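Spent the last stretch of March with Skimine, the two-player hex game Hefin Penry put out through Clidstead. Notes on the mobile port follow. This is about input and netcode. I have no opinion on the story mode because I skipped it.

1/ Input first. The game samples touch at the display rate but resolves moves on a fixed tick, 4 per second. If you drag a tile and let go between ticks, the release waits for the next one. On a phone this reads as lag. It is a queue, and it behaves the same offline.

2/ You can check this in practice mode. Turn on the tick overlay under Settings, then Advanced. Release on the flash and the tile drops at once. Release just after it and you wait nearly the full interval.

3/ The queue holds 2 moves. A third input overwrites the second and gives no sound or vibration. Most of the "it ate my move" posts on the Clidstead board match this exactly.
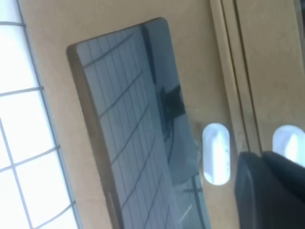 4/ Netcode is lockstep with a short rollback window. Both clients send inputs only, never board state. A full ranked match came to 725 bytes in my capture, headers excluded. Good for train Wi-Fi, bad for spectators, who have to replay from move one when they join.

5/ Desyncs do happen. I got one by sending the app to the background during a Ko tile swap. The client resumed with the old timer and the two boards disagreed until the match was voided. Neither player lost rating.

6/ Matchmaking: build 2634 widens the rating band the longer you wait, with no upper limit I could find. Late at night you will get paired with people far above you. Noemí Tlapale posted a chart of her own queue times and the curve looks the same as mine.

7/ Battery use is fine with the animated background off. With it on, the phone gets warm by the end of a set. The Nesora theme is the worst of the themes I tried — it redraws the whole board every frame, including the cells that are covered.

8/ Requests, in order: a sound when a queued move is overwritten, board snapshots for spectators, and a cap on the rating band. The first one looks like a small patch. I filed it on the tracker with steps to reproduce.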